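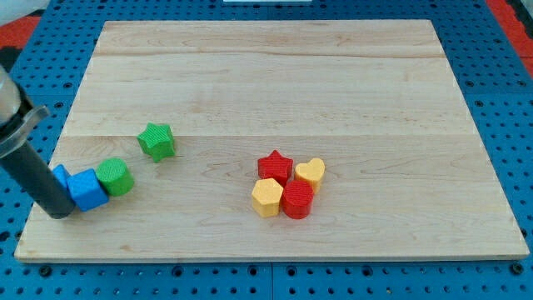
Pale wood on blue pegboard.

13/08/2022

I bought an accordion in December, which is when people make their worst decisions about accordions. It has 120 buttons on the left side, and you can't see any of them while you play. One has a little dimple in it so you can find your way home. I have spent eight months looking for that dimple.

The seller was a man in Carnemden named Edgars Luik, who wanted 563 dollars and would not say why it wasn't 550. He played me half a waltz to prove that everything worked. It sounded wonderful. I took it home, strapped it on, and produced the sound of a bus kneeling at a curb.

My first teacher was a set of online videos. My second is Rochelle Haddad, who has a room over the shoe repair place on Brimley Street and charges by the half hour, probably out of self-defense. She had me do nothing but open and close the bellows for two lessons. No notes, just air. I paid for that. I would pay for it again, too, as it fixed more than all the videos put together, but I'd like it on the record that I wrote a check for breathing.

People have feelings about this instrument. Tell someone you're learning the cello and they ask who your favorite composer is. Tell them it's the accordion and they ask if your neighbors know. (They do. Mine has started mowing his lawn whenever I begin "La Paloma," and he has a very small lawn.)

Then there's the repair question. In June the low A on the right hand began to buzz, so I took the thing to Tobiloba Igwe, who listened to one note and told me the reeds had been waxed in by somebody in a hurry. A full rewax and tuning would run 3000 dollars. Or he could fix the one reed for 40 and I could learn to like the others. I am learning to like the others.

He did let me try a secondhand Brikar he had on the shelf. It was lighter, it was in tune, and the buttons seemed to come up and meet my fingers. The tag said 4000. I put it back very gently and talked about the weather.

Last Saturday I went to the monthly session at Tjoa, the noodle place, where Saoirse Fahy runs the tunes from the corner table. I had three ready. They played one of them, at twice the speed I know it, and I got the last note and one somewhere in the middle. Saoirse said it was good to have some bass in the room. I hadn't touched the left hand all evening.

Next session is in September. I'm working on the jig in G – slowly, with the windows shut.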